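Cell tech wanted, part time - Prorka, arm cell 2

Need someone to look after one gripper arm and its tray. Start asap, November at the latest. You'd be checking finger alignment, bolts on the mounting plate, cable routing by the wrist, wiping down the acrylic. Finger pads get swapped every 4000 cycles, log it each time. Basic hand tools, patience, no degree needed.

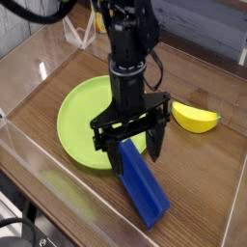
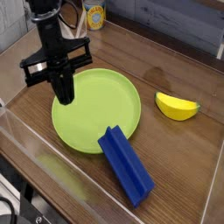
Same blue block, plate and toy banana in both. Write to Songül Kozan, room 466, with a short note on somthing you've fixed.

Máté Takács adds that whoever takes it should re-zero the fingers after every pad swap - even if they look fine.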